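Glaze notebook, Kuvia bench
10/09/2024

Bottle glass glaze, fourth round

Opened the kiln this morning and I'm writing this with one glove still on. The brown glass batch melted! Smooth all over, no bubbles on the flat tiles, a soft gray-green that pools to something like pond water in the stamped parts. After the mess we got in May I'd more or less given up on brown and was ready to stay with clear for good.

For anyone opening the book at this page: the idea is a cone 5 glaze where container glass does most of the melting work, so we lean less on bought frit. Bottle glass is mostly silica with a good load of soda and lime, and a little alumina. That's already half a glaze recipe. The trouble is the other half. There's far too much soda for a comfortable fit on most clay bodies, so it crazes like mad, and with so little alumina it's runny once it gets going and wants to slide down onto the shelf.

The May tests were glass and ball clay and nothing else. Crazed to bits, a lovely fine net across every tile, and the brown version came out full of craters on top of that. My guess then was sulfur. Amber glass gets its color from iron and sulfur together, made under reducing conditions, and when you melt it again in an electric kiln with plenty of air the sulfur has to go somewhere. I still think that's the explanation. What changed this time is that we gave it time to leave.

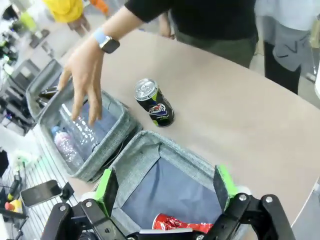
Milling took the longest, as always. Heat the washed glass in the small test kiln until it's good and hot, then drop it in a bucket of cold water with full face shield, long gloves and the back door open. The thermal shock does nearly all the breaking for you. It comes out as crazed lumps you can crush with a pestle (wear the respirator once it's dry, and wet everything down before sweeping). Then into the ball mill with water, left overnight, sieved, and the coarse stuff put back in for another go.

I sieved finer than last time, and the difference between my fingers is huge. The May batch felt like beach sand. This one feels like cream with a bit of grit right at the end. I dried it on a plaster bat and ended up with 685 g of powder, pale tan, a color you'd never connect with a brown bottle. It always surprises me how pale colored glass goes once it's ground up.

Recipe as mixed

Glass powder, milled, brown: 685 g
Hamdan ball clay: 96 g
Silica, fine: to the line on the recipe card
Boron frit: a small addition, same scoop for every variation
Bentonite: a pinch, mixed dry first

I know, I know, a line on a card and a scoop are no way to write a recipe. The card is taped inside the cupboard door and I'll copy the weights into the back of this book when I have clean hands. The boron is the big change. It lets me push more silica in and still get a full melt at cone 5, and the extra silica is what pulls the expansion down. The ball clay brings the alumina and keeps it all from settling into concrete.

Speaking of concrete. Glass slurry doesn't keep! Soda leaches out of the powder into the water, the bucket gets more and more alkaline, and by the following week you've got a strange rubbery layer on the bottom that no amount of stirring will shift. It's also rough on the skin, so gloves for mixing and dipping, please, even if it looks harmless. I mixed only what I needed for the tiles and kept the rest of the powder dry in a lidded tub. Anyone who wants to mix a full bucket, talk to me first or be ready to use the lot the same day. 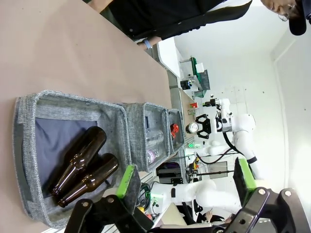
Consistency for dipping: I went thinner than our usual clear. A quick dip, a count of two, out. Glass glazes look thick enough when they're thin and look fine when they're far too thick, and I've scraped enough shelves to learn that one. On the vertical tiles I did a single dip on the lower half and a double on the top, which is a slightly nasty test for running, but that's what the cookies underneath are for.

Clay bodies were the white Piditz stoneware and our own reclaim, which is mostly Piditz anyway with whatever brown speckled stuff people throw in the bin. All bisqued in the normal load. I stamped the tiles with the leaf roller so there'd be edges and hollows for the glaze to break over. Best decision of the whole round. On a flat tile this glaze is pleasant and a bit dull. Over texture it comes alive.

Firing

Lolten kiln, the top loader, middle shelf. Counter read 3,844 at the start (the label on the dial is peeling again, so I've written it on the firing sheet as well). Slow through the early part, then a medium climb, then a hold well below top temperature while the surface was still open enough for gas to get through. After that up to cone 5, a short soak, a drop, and another hold on the way down to let any late bubbles heal over.

I'd read about drop and hold for pinholes on ordinary glazes and never bothered. I'm a convert. The only tile with craters is the one I put in the hot spot near the element with the double dip over a sharp corner, and even there they're small and clustered along the one edge. Witness cones: the five is down nicely, tip just touching, and the six has barely moved. The Lolten has been firing a touch hot at the top since the elements were changed, so middle shelf it stays.
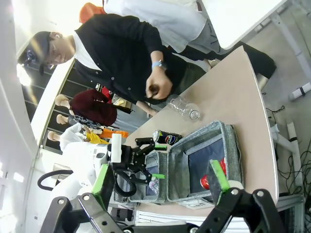
Clear plastic bottle lying on the beige table.

Results, tile by tile

White Piditz, single dip: gray-green, glossy, transparent over the stamp lines. No crazing this morning when it came out. I held it up to my ear like a seashell for a good while and heard no pinging, which is encouraging and proves nothing. Delayed crazing is the real worry with this much soda.

White Piditz, double dip: deeper color, a thick roll at the bottom edge, and a bit of milkiness in the hollows that I absolutely love. Could be the boron, could be fine bubbles. Want to look at it under the loupe in daylight.

Reclaim, single dip: olive, quieter, warm. The iron in the clay bleeds up through it. Very nice with the speckle. I'd put this on a mug liner if it passes the leaching tests, and until then it goes on the outside of things only.

Reclaim, double dip: ran. Stopped on the cookie, thankfully, with a fat green drop you could nearly wear as a pendant.

Clear glass control, same recipe, white Piditz: almost colorless, with a faint cool tint where it's thick. Glossier than the brown version. One hairline craze along the side, so the fit is borderline there. Strange that the clear one crazed and the brown one didn't, when the expansion ought to be close. Might be thickness, might be a different source glass. I'd mixed jars in with the clear, so it's not a clean comparison. Should have kept them apart.

That last point is bigger than it sounds. Container glass is fairly consistent across makers, but window glass, ovenware and drinking glasses can all be something else. A bit of ovenware in the bucket would melt much higher and leave hard specks. Bottles only from now on, sorted by color, lids and rings off, labels soaked off before heating. The paper I can live with but the glue stinks when it burns.

Test shards are in the freezer now for the crazing check: freezer overnight, then straight into boiling water, then ink rubbed over and wiped off. There's a second set soaking in vinegar with half of each tile sticking out, so we can see any change in gloss or color. Please don't tidy the jar away. It's on the shelf by the sink and it looks exactly like something that ought to be thrown out. 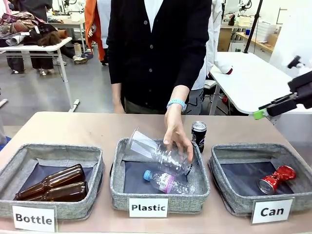

Next round

Push the silica up a notch in the brown recipe and see where it stops melting properly. I suspect there's room.

Try a little extra ball clay in the runny one, or swap part of it for calcined kaolin so it doesn't shrink and crack as it dries.

Green bottle glass! The color there is mostly chromium, which ought to survive the firing far better than amber does. If I can get a proper leaf green out of a wine bottle I'll be unbearable for a month.

Line blend between brown and green, if the mill is free.

Tin or zircon in a small cup of the brown, for an opaque version over the dark speckled clay.

Repeat the clear control with bottles alone, no jars, single dip, same shelf position.

Also: the mill jar lid needs a new gasket, and we're nearly out of the fine sieve cloth. I've put both on the order sheet. The leaf roller is soaking in the small sink with slip in the grooves, and I'll brush it out after lunch.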